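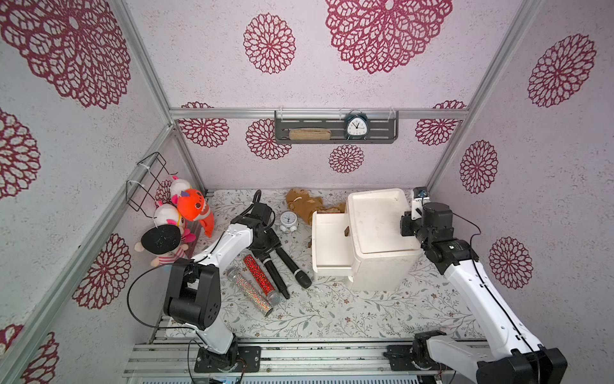 Before you order wallpaper, measure the height of each wall in several places and write down the largest number. Add 6 inches for trimming. Then check the label for the pattern repeat. Small prints waste very little paper, but large flower medallions like the crimson ones on this pale wall need to line up at every seam, so you lose part of each strip. Buy one extra roll from the same batch.

Wash the wall with warm water and a little dish soap, rinse it, and let it dry overnight. Fill any holes. Sand the filler with 80 grit paper and wipe off the dust.

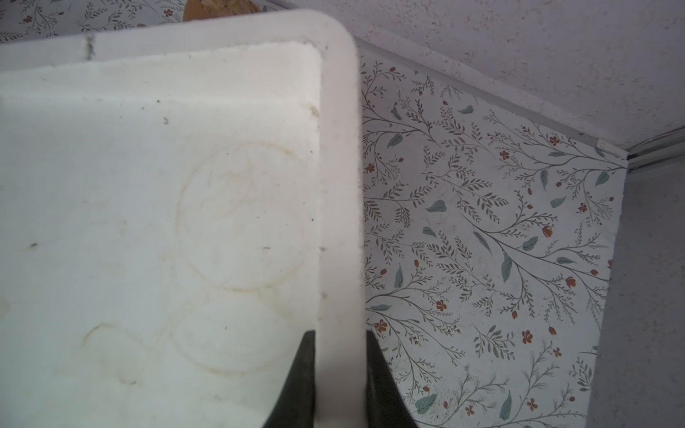
Last changed: 8th July

Mix the paste in a clean bucket or tub. Pour in the water first, then add the powder slowly while you stir. Leave it for 10 minutes and stir again. I used Vonora powder in the hallway and Peria in the bedroom, and both held well.
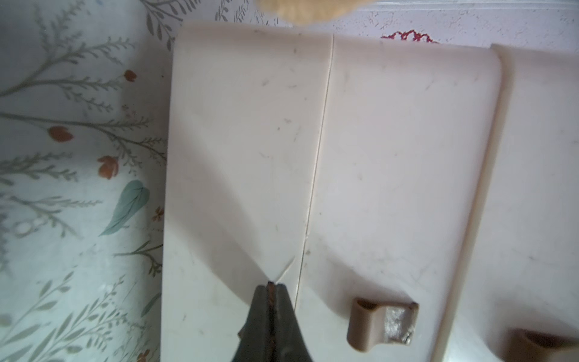

Cream plastic with a thin dark seam.

Draw a plumb line for the first strip. Paste the strip, fold it loosely, and let it rest for as long as the label says. Hang it from the top, smooth from the center out, and trim with a new blade. 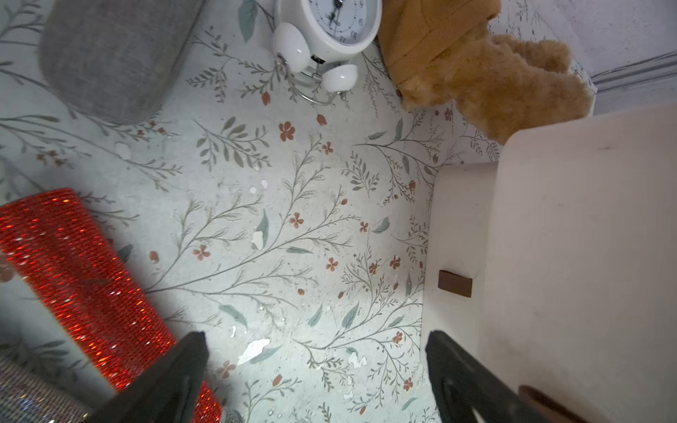
Filed under: Walls and Coverings

Butt the next strip against the first without overlapping. Match the pattern at eye level, where a poor join shows most. Wipe paste off the face with a damp sponge before it dries, and keep the heating low until the next day.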